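Call for Participants: Comparative Trial of Multi-Fingered Hands

The Okafor laboratory at Gilta seeks 14 adult operators for its June trial of robotic hands and hand controllers. Each session lasts five hours and consists of tabletop grasping of small and flat items.

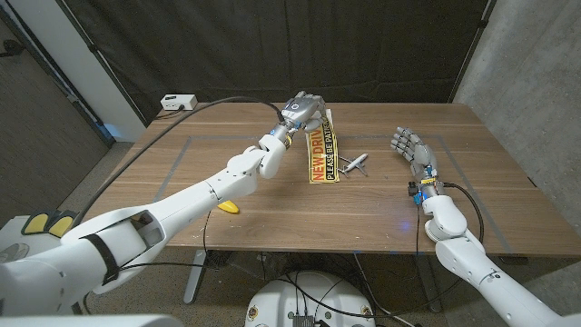 Past operators have asked whether prior experience is needed, and Naomi Mwakyusa's answer is that none is -- training takes up the first hour.

Participants will rate each controller for comfort and accuracy. Sessions are held in Room 401, Prerner Building.

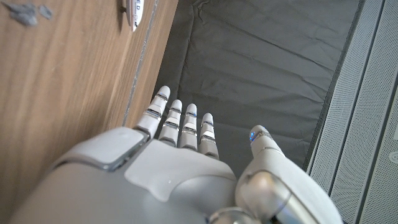 Thin items were harder than I expected, one earlier operator wrote, and the second controller tired my wrist less.

Applicants must be over 18. Apply in writing to the Gilta front office, Attn: Hand Trial.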